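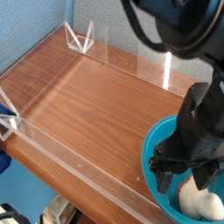 Fingers down in the bowl, soft white piece at the bottom

From: Evdokia Deligiannis
To: flellusov-teleop list
Date: Apr 21, 2025
Subject: Re: [flellusov-teleop] soft objects and hesitation in demos

Hi Brodie, hi all,

Sorry for the slow answer, I had your message open in a tab and kept meaning to get to it. I've been doing bowl tasks by remote control for most of the spring, so I have Opinions. I'll answer in pieces under your text.

Brodie Cartwright wrote:
> Hello list. I'm new to showing arms anything by teleop. Before this
> I only did hand guiding on a big slow arm where you grab the wrist
> and walk it through. We have a Brernel leader arm now and I'm trying
> to collect demos of picking a squishy toy out of a plastic bowl and
> putting it on the table.
>
> Trained on 399 demos and the policy goes down to the bowl, stops just
> above the rim, and sits there. Sometimes it drifts a bit left and
> right. Then it times out. When it does go in, it grabs fine!

Yep, know this one. My first guess is that you're teaching it to wait. I'd bet a coffee that if you pull up your own demos you'll see yourself parked over the rim for a second or two in nearly all of them while you work out where the toy is. I did the same thing for weeks. From the operator's seat it doesn't feel like a pause at all, it feels like aiming. But to the policy there's a big pile of frames with the gripper over the bowl and the right answer for each one is "stay put."

Coming from hand guiding makes it worse, I think. When you have your hands on the wrist you can feel the rim if you brush it, so you just go. With the leader arm you get nothing back (the Brernel has a force feedback option, we don't have it, and Markos who has tried it says it's so-so) so you slow down right where you're scared of hitting something. Which is the rim. Every time.

Things I'd try, cheapest first. Open Zupan and plot joint speed for a handful of episodes. If there's a flat spot before the descent, trim it. I leave a couple of frames in so the motion doesn't jump. Markos Pappas wrote a trimming script for Zupan that does it in a batch, and he posted it here back in November. The thread had a terrible subject line, something like "re: re: question", so search for his name. It wants the old log format, so export first.

Then go practice with the recorder off. I mean really off, not "I'll delete these later," you won't delete them. Do the whole reach until your hands stop thinking about it, then turn on recording. My rule now is that if I have to stop and look, I throw out the take, park the arm, and start over.

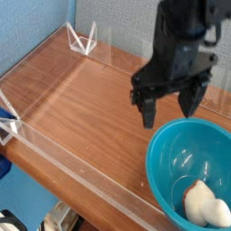

The other half of it is where you open the fingers. I used to open them at the last moment, when I was already over the bowl, and that gave me one more reason to hover. Now I open them on the way, early, somewhere over the plain part of the table, and by the time I get near the bowl there's only one thing left to do and that's go down. Fotini does it the other way around, she keeps them closed until she's inside the rim, and her demos are lovely too, but please don't mix the two styles in one set. We did that once and the policy ended up flapping the fingers open and shut in midair like it was trying to get our attention.

> Second thing. How do you all deal with the view into the bowl? I can
> only see part of the inside from my fixed camera and the gripper
> blocks the rest when I'm low. I've been standing up and leaning over
> to look directly, which works great.

Ha, it does work great, and it's the thing I'd stop doing first. If you lean over and look with your own eyes, you're using information the policy never gets. It sees you make a perfect little correction to the right and there's nothing in its picture to explain it. Then at run time it makes a correction to the right whenever it feels like it.

Sit down, put the camera feed in front of you, and drive only from that. It's miserable for the first hour. Tadeusz Lis hung an old bath towel between the operator chair and the table so people couldn't peek, and there was a lot of grumbling, mine included, and then the next set came out so much better that the towel stayed up. If you can't do the task from the feed, then the feed isn't good enough and you need to move the camera or add a wrist one. Better to find that out before you've got hundreds of takes in the can!

On shiny bowls, and you didn't ask, but you will: glossy plastic throws glare right back from overhead lights and the streaks can sit close to where your white toy is. I wouldn't chase it with polarizers and tape and all that. Just don't change the lights halfway through a set. We had one afternoon where somebody turned on the second row of ceiling lights after lunch and I could tell you from the loss curves which episodes were from before and which were after. Same goes for clear acrylic walls if you use them. I like them because things that get dropped don't roll away, but they'll pick up reflections too, and you do bump into them at first since they're so easy to lose on a small monitor.

> Third: how much do you move the bowl and toy between takes? I've
> kept mine in the same place so far (marked with tape).

Take up the tape. :)

OK, more useful answer. Keep the bowl where it is for your first batch if you like, there's nothing wrong with learning one thing at a time. But vary the toy from the very start. Turn it, flop it over, push it up against the side wall, bury the nice graspable bit underneath. Also start some takes with it outside the bowl, and do the put-it-back direction as its own task with its own label. In Gendik you can set the task label before each episode from the foot pedal menu, so it costs you nothing. I do 37 takes to a sitting, which is simply how long my wrist lasts before it starts to show in the data, and I switch direction partway through to stay awake.
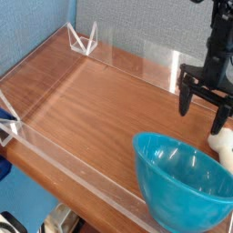
When you do start moving the bowl, go a little at a time and include some spots you don't like. Mine was always the corner nearest the front wall, where there's hardly room to come down with the fingers spread and I'd have to rotate the wrist first. I avoided it for ages. Guess where the policy was hopeless? So now I do the awkward places at the start of a sitting while I'm fresh, and the easy ones at the end.

And record some recoveries. Go in, get a bad pinch on the toy, let it slip, go back and get it. Do it on purpose. A soft thing squashes and slides in ways you won't get from a block, and if every demo you give is a perfect first grab, then the first time it misses it has no clue what comes next. You'll feel silly fumbling on purpose. I give those a separate label too so I can leave them out if I want to compare. For us 6 of those per sitting has been plenty, more than that and it started to look clumsy all by itself.

> Last one, is it worth going back to hand guiding for this? The
> motion was so much smoother.

For a smooth path, sure, if your arm allows it. The trouble for me is that your hands and arms are in all the camera views, and they won't be there at run time. You can record the motion by hand and replay it with nobody near the table, and capture the video from the replay. I've done that with rigid parts and it's fine. With a plush it never lands in quite the same shape twice, so the replay closes on a fold that isn't there anymore. I gave up after 3 tries and went back to the leader arm.

What I'd love to know is your control rate and whether you're recording the leader position or the follower position as the action. If it's the follower, switch, and retrain on what you've got before you collect anything new. The follower lags and sags a bit, and a policy trained on that tends to come up short, which could be part of your stopping over the rim as well. Fotini Pappas knows more about the lag side than I do, she's on this list but mostly lurks. Fotini, feel free to tell me I've got it backwards.

Send a speed plot if you make one, I'd like to see the flat spot.

Evdokia

PS Markos, does the trimming script run on the newer Gendik export yet? I tried it last month and it ate my gripper column.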